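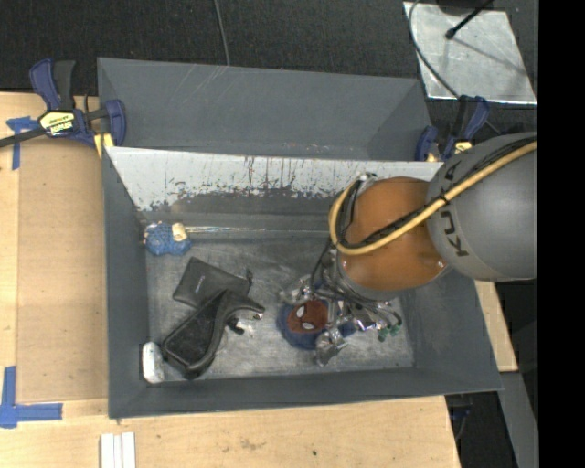 도토리묵은 도토리에서 얻은 녹말을 물에 풀어 끓인 다음 식혀서 굳힌 음식이에요. 메밀로 쑤면 메밀묵, 녹두로 쑤면 청포묵인데 저는 셋 중에서 도토리묵을 제일 자주 쑤어 먹습니다(떫은맛에 한번 빠지면 답이 없어요!). 굳히는 그릇은 뭐든 상관없지만 모양은 좀 따지는 편이에요. 사진의 회색 금속 통처럼 옆면이 비스듬한 꼴이면 뒤집었을 때 묵이 훨씬 수월하게 빠지거든요. 다만 저 통 바닥처럼 긁힌 자국이 많은 그릇은 묵에 자국이 그대로 찍히니까, 저는 매끈한 유리그릇이나 도시락통을 씁니다.

인쇄하기 | 이메일로 보내기

이름과 갈래

'묵'이라고만 하면 집집마다 떠올리는 게 달라요. 우리 집에서는 무조건 도토리묵이고, 외가에서는 메밀묵이었습니다. 가루를 내리는 방식에 따라서도 맛이 꽤 갈려요. 앙금만 가라앉혀 말린 가루로 쑤면 탱글탱글하고, 껍질 벗긴 도토리를 통째로 빻은 가루가 섞이면 색이 짙고 조금 거칠어요. 시장에서 파는 묵가루 중에는 다른 녹말을 섞은 것도 있으니 봉지 뒷면을 꼭 읽어 보세요. 썰어서 바싹 말리면 묵말랭이가 되는데, 이건 불려서 볶으면 고기처럼 쫄깃합니다.

떫은맛

도토리가 떫은 건 타닌 때문입니다. 생도토리를 주워다 직접 가루를 낼 때는 물에 담가 두고 물을 여러 번 갈아 주면서 이 떫은맛을 우려내요. 며칠씩 걸리는 일이라 저는 딱 한 번 해 보고 그 뒤로는 가루를 사다 씁니다. 너무 많이 우려내면 도토리 맛까지 싱거워져요. 혀끝에 살짝 남는 정도가 저는 좋더라고요.

쑤는 법

비율은 부피로 가루 하나에 물 여섯을 잡습니다. 가루가 60ml면 물은 360ml, 작은 그릇 하나 나오는 양이에요. 찰랑찰랑한 묵이 좋으면 물을 조금 늘려도 되는데, 욕심내면 젓가락으로 못 집습니다.

가루를 찬물에 풀어 30분쯤 두었다가 체에 한 번 거르고, 중불에 올려 한쪽으로 계속 저어요. 처음에는 아무 일도 없다가 갑자기 덩어리가 지기 시작하는데 이때 전화 받으러 가면 큰일 나요! 저는 Stiltik 실리콘 주걱으로 바닥을 긁듯이 젓습니다(나무 주걱도 좋아요, 그냥 손에 익어서요). 되직해지면 소금 한 꼬집과 들기름 한 숟갈을 넣고 불을 확 줄여서 뜸을 들여요. 주걱을 들었을 때 뚝뚝 끊어지듯 떨어지면 다 된 거예요.

그릇에 물을 살짝 바르고 묵을 부은 뒤 윗면을 고르고, 실온에서 식힙니다. 급하다고 뜨거운 걸 바로 냉장고에 넣지는 마세요. 겉만 굳고 속은 물컹한 묵을 저는 두 번이나 먹었습니다.

먹는 법

제일 흔한 건 간장 양념에 무치는 묵무침이에요. 간장, 고춧가루, 다진 파, 참기름, 깨를 섞고 상추와 오이를 큼직하게 썰어 넣습니다. 쑥갓이 있으면 꼭 넣으시고요. 여름에는 채 썬 묵에 차가운 멸치 육수를 붓고 신김치와 김가루를 올린 묵사발을 먹는데, 8월 한 달은 이걸로 버텼다고 해도 될 정도예요. 밥을 말면 묵밥이 되고, 육수를 데우면 겨울에도 괜찮습니다.

보관

냉장고에 넣으면 하루만 지나도 하얗게 뜨면서 딱딱해져요. 상한 게 아니라 녹말이 굳은 거라서, 썰어서 끓는 물에 잠깐 데치면 다시 말랑하고 투명해집니다. 얼리는 건 말리고 싶어요. 녹으면서 물이 빠져 스펀지처럼 되더라고요. 이삼일 안에 못 먹을 것 같으면 얇게 썰어 채반에 널어 말랭이로 만드는 게 낫습니다.

공유 226 | 댓글 21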